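Ticket 456: Flundimska long-bar gripper vs. Clustach fingers, drawer task
Opened by: Tâm Mạc
Assigned to: Vlasta Yordanov
Status: open

Tâm, 9:40
First morning with the Flundimska bar and I love it already. It gets to the organizer without dragging the wrist over the cutting board, and the Clustach fingers never managed that. The trouble is the controller (Guthrie, stock settings). It throws a reach warning as soon as the bar lines up with the knob, then drops to slow mode.

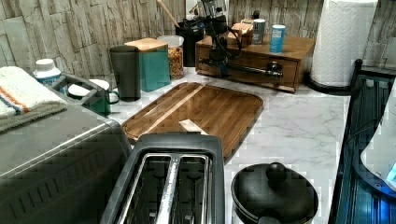 Slow mode clears if I back off and come in again, but the warning returns on the next approach. Payload was still set for the old fingers at 300 grams. The bar and its mount weigh 456. Could that be all it is?

Vlasta, 10:15
Very likely! Please enter the new payload, move the tool point out to the end of the bar, and cap speed at 80 mm/s for the pull. Then send me one with the drawer out.

Tâm, 11:05
Done, and what a difference. Smooth approach, no warning. I'd swap the fingers for this today if it were up to me.

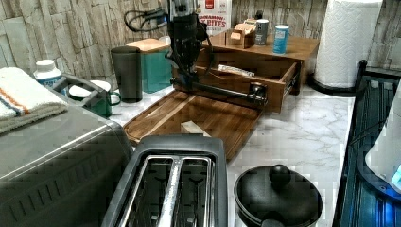
Drawer open, bar near the knob, new payload loaded.

One leftover: the cable loop stands well out from the arm, and I don't want it catching on the tumbler. I also grabbed a top view so you can check how the cable is clipped on the white arm.

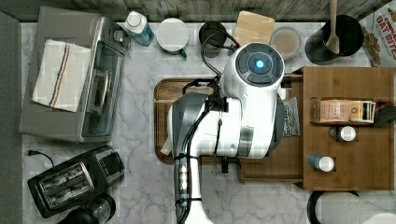

Steps to repeat, for whoever is on the bench Wednesday
1. Load the tool profile named flurkville_bar.
2. Check that payload reads 456 g.
3. Home the arm, then approach the knob from the front.
4. Run the pull at 80 mm/s. Stop if the force log passes 600 in raw units.
5. Save the log even if the run is clean. I want the boring ones too!

Vlasta, 13:30
Reading your logs now. The force curve is so much flatter than with the Clustach set. Keep the block on the board where it is, so both grippers get the same layout. 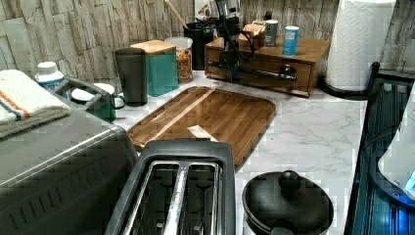
Does the tool point need to be set again after swapping back to the fingers?
Load the Clustach profile and the old tool point comes with it. Home the arm once before the first move.

Tâm, 14:10
Perfect, swapping back after lunch for the comparison runs. Leaving this open until the cable is sorted.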